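The Spare Set

The letter from the solicitor was dated 5/13/19 and said that the flat at 28 Abella Road had passed to Kirsty Horrocks, along with its contents and nearly 3,000 pounds in a savings account. She read it standing up, put it in her coat pocket and went to work.

She had met her aunt four times. The last time was at a funeral, where her aunt had given her a boiled sweet and asked if she still swam.

It was September before she took the train to Fuvley. The solicitor's office was over a shoe shop. A young man handed her an envelope with two keys in it, one for the street door and one for the flat, and had her sign for them.

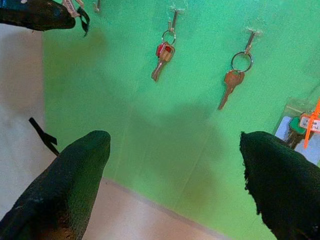

The street door opened without trouble. The key to the flat went in and would not turn. She tried it upside down, then she tried it gently, then she sat on the stairs and rang the office, which had closed for lunch.

A woman came up with two bags of shopping and looked at her.

"You're the niece," the woman said.

"Yes."

"She changed the lock in the spring. I'm Jurgita Baranauskienė. I have the spare set."

She put her bags down outside the door across the landing and let Kirsty in to wait while she looked for it. There was a smell of onions. A radio was on low in the kitchen.

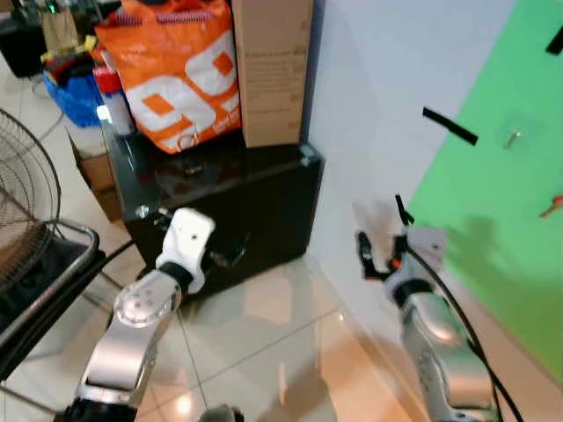 Her aunt had lived in the building for 40 years and had never, as far as Kirsty knew, asked anyone in the family to visit. So it was odd to hear Jurgita talk about her through the wall, opening and shutting drawers. They had eaten together most evenings. They had gone to Jallisik on the coach and been sick on the boat. Kirsty stood on the beige tiles in her wet shoes and tried not to move about too much. She had taken her aunt for a lonely person and had felt a bit sorry for her, when she thought of her at all.

"Did she talk about us?" she asked.

"She said you swam."

"I stopped when I was fifteen."

"Well, she didn't know that."

Jurgita came back with a biscuit tin and sat down with it on her knees. It was full of keys. Some had paper labels tied on with cotton, in her aunt's handwriting. Shed. Old shed. Dema's bicycle. One said only 904.

"What's 904?" Kirsty asked.

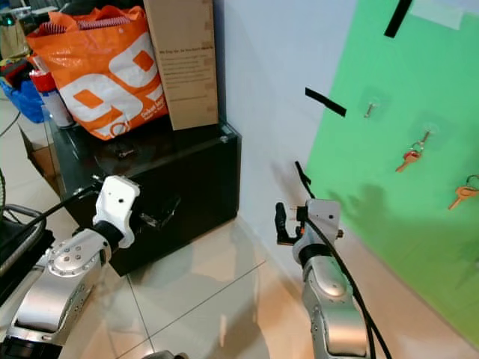

A locker at the swimming baths, Jurgita said, and the baths had been pulled down years ago. She had told her to throw it out and been told to mind her own business.

"She swam?"

"Every morning. Before work, and then after she stopped working. When they shut the baths she walked past the fence for a month."

Kirsty turned the key over. It had a rubber band through it, gone hard, the kind you wore round your ankle.

The one for the flat was at the bottom of the tin. They crossed the landing together. It was cold inside, and somebody had stripped the bed and folded the blankets. There was a cup upside down on the draining board.

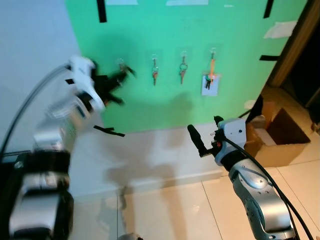 Take your time, Jurgita told her from the doorway, the bins went out tomorrow and anything for the charity shop could be left in the hall.

"I don't know where to start," Kirsty said.

"Start with the kettle."

Kirsty filled it and found the switch. While it boiled she put the locker key on her own ring, next to the one for her car, and went to look for a second cup.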